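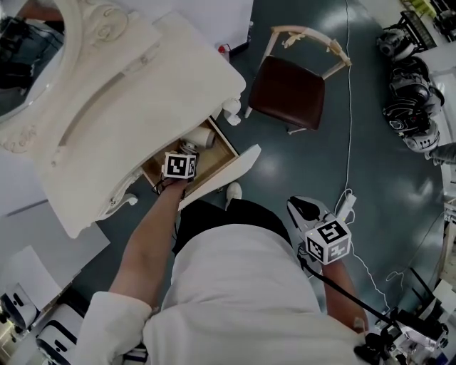

Lorne Hiebert wanted to know why the singer's voice on a record sometimes seems to come from the middle of the room when there is no speaker in the middle. He has two speakers, one on the left and one on the right. The answer has to do with how a song is put together after the musicians have gone home, a job called mixing.

Search this site
Enter a word or phrase
Go

How a Song Is Mixed

A recorded song is usually made from separate recordings that play at the same time. Each one is called a track. The drums may use several tracks, the bass may use one, and the singer may use two or more. While the tracks are separate, each can be changed without changing the others.

The word "track" has a second meaning. People also use it for a whole song on an album. In this article it means one of the separate recordings inside a song.

Level

The first thing a mixing engineer sets is level. Level is how strong the signal from each track is. A control called a fader slides up to make a track louder and down to make it quieter. If every fader is pushed all the way up, the total signal becomes too large for the system to store. The tops of the sound waves are then chopped flat. This is called clipping, and it sounds like a harsh crackle or buzz.

Level is measured in decibels, written dB. In digital recording the largest signal allowed is called zero, so the numbers below it are negative. A track at minus 19 is weaker than a track at minus 2.

Position

The second control is called pan. It decides how much of a track goes to the left speaker and how much goes to the right. If all of it goes left, you hear it on the left. If equal amounts go to both speakers, and you sit the same distance from each, the same sound reaches both ears at the same moment. Your brain compares the two ears and places the sound between the speakers. Engineers call this the phantom center. Lead vocals are often put there.

You can test this with any stereo song. Sit between two speakers, close your eyes and point at the singer. Then move your chair a long way to the left and point again. The singer will seem to have moved toward the left speaker, as the sound from that side now arrives first and is a little stronger.

Pitch and equalizers

Sound is made of vibrations. The number of vibrations in one second is the frequency, measured in hertz. A low note has a small number and a high note has a larger one. A bass guitar puts much of its energy into low frequencies. A cymbal puts much of its energy into high ones.

Two instruments that use the same frequencies can hide each other. This is called masking. A piano and a guitar playing in the same range may blur together even when both are loud enough. An equalizer, or EQ, turns some frequencies up or down and leaves the rest alone. The engineer might lower the guitar at 363 hertz, where the piano is strong, and leave the piano as it is. Both instruments become easier to hear.

EQ is also used to remove noise. Footsteps on a studio floor make a very low rumble. A high-pass filter takes out the low frequencies and lets the high ones pass through, as the name says.

Compression

A singer may whisper in a verse and shout in a chorus. If the fader is set for the whisper, the shout is too loud. A compressor watches the level and turns the signal down when it passes a set point. That point is the threshold. The difference between quiet and loud becomes smaller, and the engineer can then raise the whole track.

Reverb

Clap your hands in a gym and the sound bounces off the walls many times before it fades. This is reverberation, or reverb. Many studio vocals are recorded in rooms that have very little of it. Reverb is added later, by a computer or by other equipment. A long reverb suggests a large space. A short one suggests a small room.

Remixes

If the separate tracks are kept, someone can mix them again in a different way. The result is a remix. It might keep the vocal, replace the drums and run at 170 beats per minute. A cover version is different, because a cover is a new performance recorded from the start.

We use cookies to remember your settings. Accept | Decline

Comments

Isabelle Sandhu
My class did the chair test. It works less well if one speaker is closer to a wall.

Réjean Robichaud
Is mastering the same as mixing?

Ginette Lévesque
No. Mastering is done afterward, on the finished mix. By then the engineer usually has one stereo file and no separate faders for the instruments.

Žydrūnas Mägi
With headphones the singer sounds like she is inside my head. Please explain that one next.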